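티켓: Rikero 시뮬레이션 데이터 수집, 에피소드 저장 누락
등록: Veerle De Smet
담당: Bjarke Vídalín
상태: 재확인 중
날짜: 2020년 5월 26일

증상
밤새 돌린 배치에서 에피소드 1,000개를 요청했는데 985개만 저장됐습니다. 로그에는 오류가 한 줄도 없어요. 그래도 나머지 데이터는 정말 잘 나왔습니다!

확인한 내용
1. 디스크 용량은 충분함.
2. 작업 프로세스를 2개로 줄여도 똑같이 빠짐.
3. 빠진 에피소드는 모두 장면 초기화 직후 종료됨. 드디어 실마리가 보입니다!

Bjarke 답변
찾았어요! 물체가 안정되기를 기다리는 시간이 200스텝으로 묶여 있었고, 그 안에 멈추지 않으면 기록 없이 버리고 있었습니다. 한도를 늘리고 버릴 때마다 시드를 남기게 고쳤습니다. 서랍장 장면으로 먼저 돌려 보는 중인데, 그리퍼가 상판보다 한참 위에 있고 책과 원통형 통도 상판 위에 잘 놓여 있네요.

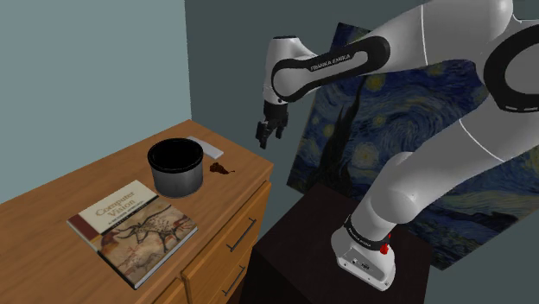 남은 작업
- 빠졌던 시드 중 5개를 골라 재실행 (Loïc)
- 버린 에피소드 수를 배치 요약에 표시
- 결과가 괜찮으면 전체 재수집. 벌써 기대됩니다!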